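Tips > Around the House > Packing for a Day Out

Packing the Car for a Farm Day Without Losing Your Mind (or Your Lunch)

We go berry picking and farm visiting as often as the weather lets us, and over the years I have settled into a way of getting the kitchen and the car ready the night before. February is when I get everything out and look it over, long before the first fields open, and if you do the same you will thank yourself in spring.

Start with the cooler. Wash it with warm water and a spoonful of baking soda, rinse it well, and leave the lid propped open overnight so it can air out. Ours smelled like old ham for most of one summer – I had shut it damp and put it on a high shelf, and that was entirely my own fault. Freeze a few water bottles the night before and use those for ice. They keep the sandwiches cold on the drive out, and you can drink them on the way home.

For the berries, bring shallow containers. Strawberries piled deep will squash the ones underneath, and no amount of careful driving will save them. I line a baking pan with a dish towel and spread them out one or two layers deep. Don't wash them until you are ready to eat them, and don't pull the caps off either, however tempting it is to get ahead on the job.

Check the farm's own rules before you load up, too. The place we like best, out past Rarklow, asks you to use their boxes and sells them at the stand, while the one at Jarnell is happy for you to bring whatever you have. Some 300 cars came through Jarnell on opening day last year, so we get there early now and have our picnic while everyone else is hunting for a parking spot.

A tablecloth is worth the room it takes up. Farm picnic tables see a lot of weather and a lot of birds, and an old cloth from home makes lunch feel like an occasion. Shake it out before you fold it, and treat any berry stains as soon as you get back: cold water first, then a little white vinegar, then the regular wash.

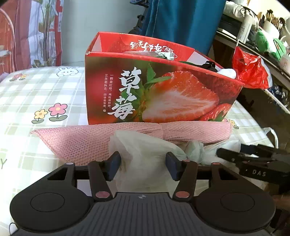 Checked cloth, plastic bag, pink cloth and the big red strawberry carton.
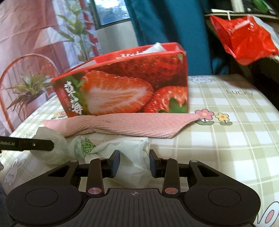
Now, the car itself. Put an old sheet over the back seat before anybody climbs in with muddy shoes, and keep a grocery sack up front for trash. I tuck in a damp washcloth in a zip bag for each of us, plus one extra, and the extra always gets used. Boots ride home in a dishpan on the floor, where the dirt can fall off in peace. Once it has dried, it sweeps right up, and the dishpan only needs a quick rinse under the garden hose before it goes back on the shelf with the cooler.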